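Home Guides Open Days Bench Notes Contact

Running the Compartment Box Station at an Open Day

These are the working instructions for the compartment box station at the Larkuvberg open day. The station shows visitors how a hand-held gripper is used to record a small pick-and-place task, and it lets them try the task themselves. Plan on one operator and one person minding the line. The session opens at 10 a.m. on Wednesday and uses the Skiler bench in the front hall.

You need the gripper, the gray organizer box, the blue part, a white-topped table and the Wirkon laptop with the recorder installed. Put a full battery in the gripper before the doors open.

1. Set the table

Clear the white surface and wipe it down. Open the organizer box and lay the lid back until it rests flat on the table. Leave both latches hanging. Place the box at an angle to the table edge, far enough from the operator that the gripper can come in over the front wall without the wrist bending.

Turn off the hall lights behind the table and leave the lamp over the surface on. Dark surroundings are fine. Glare on the plastic is a bigger problem, so look at the live view and turn the box a few degrees if the dividers wash out.

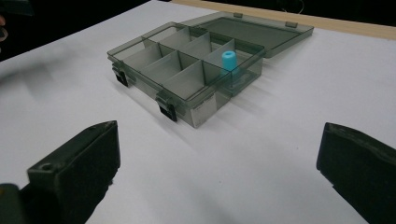

Turcotte
Demonstrations Lead, Larkuvberg Open Days

2. Check the recorder

Start a new session on the laptop and name it with the station code, 735. Record a short test, play it back, and confirm three things: both fingers are in view, the whole tray is in view, and the clock is running. If the tray drifts out of view during the test, the operator is standing too close. Delete the test before the first visitor steps up. Test clips left in the session get counted with the real ones and have to be pulled out by hand later.

3. Demonstrate the task

The placing task starts with the blue part standing on the table and the box open and empty. Set the part down on its wide base, to one side of the box. The operator then does the following at a slow, even speed:

Open the fingers wide and bring them in low.
Close on the narrow upper section of the part.
Lift straight up until the part clears the front wall.
Move over the chosen compartment and lower.
Open the fingers, then back away along the same path.

Do not talk during the recording. Explain the motion first, record it, then take questions while the next start is being set. Visitors follow the motion better when they already know which compartment is the target -- point to it before you begin. 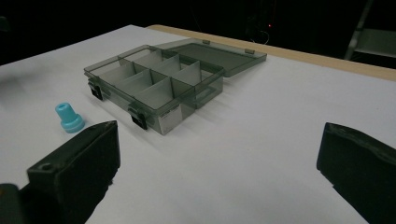 Box open, all compartments empty, blue part on the table beside it.

4. Hand over to visitors

Give the visitor one dry run with the recorder off. Most people squeeze too early and tip the part. Tell them to wait until the fingers are on both sides of it, then close. If the part falls over, stop the recording, stand it up and start again. A failed attempt is kept, but mark it as failed in the notes column.

Left-handed visitors can use the gripper without any change to the setup. Visitors under 12 need an adult at the table.

Change the target compartment between visitors. The rear row is harder, as the part has to travel over more dividers. Start people on the front row and offer the rear row as a second try.

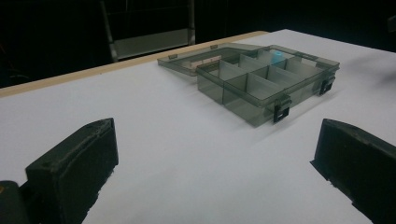 Blue part in a rear compartment, lid still open.

5. Reset and close out

After a placement, lift the part out by hand. Moving the box to a new angle between attempts is useful for the data, but keep the lid flat and open.

At the end of the day, stop the session and check the attempt count against the paper tally. The last open day closed at 230 attempts, which brought the station total to 626. Copy the session to the Skiler drive, shut down the laptop and put the gripper on charge. The blue part goes back inside the box with both latches closed.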